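Laundry and Linens at the Didlow House
Posted April 12, 2018

The second round of sorting at the Didlow house was mostly cloth. Everything from the upstairs closets was brought down to be looked over, shaken out and either folded or put in the rag bag. Ghazala Awan kept the list, which ran to 70 entries by the time the closets were clear. The house has to be ready for guests in November, and bedding always takes longer than the furniture does. A few pictures from the sorting follow, with notes for anyone helping on the next round. 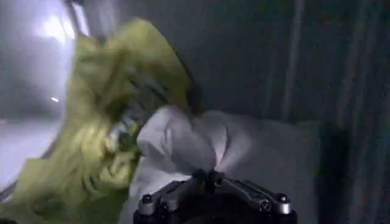 Yellow-green and white, before folding.

Colors and whites go in separate piles. The whites can be washed together on hot, but anything yellow or green should be washed alone the first time, as we don't know how old the dye is. Please check the corners and hems before folding - small tears are easy to mend now and hard to find later. Mending goes in the Trellau bag by the stairs, with a slip of paper pinned to it saying what needs doing.

Folded pieces are stacked by size on the hall shelves. Large on the bottom, small on top. Labels face out. 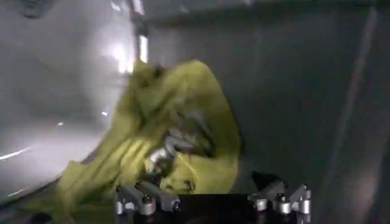

Cheng-en Chung: I would hang the colored cloth overnight before anyone tries to fold it. We did ours straight from the pile last year and had to iron half of it again. Also, is there still room on the hall shelves? I have 2 blankets to bring back and can leave them with the mending if not.

There is room on the lower shelf. Blankets can go there once they have been aired.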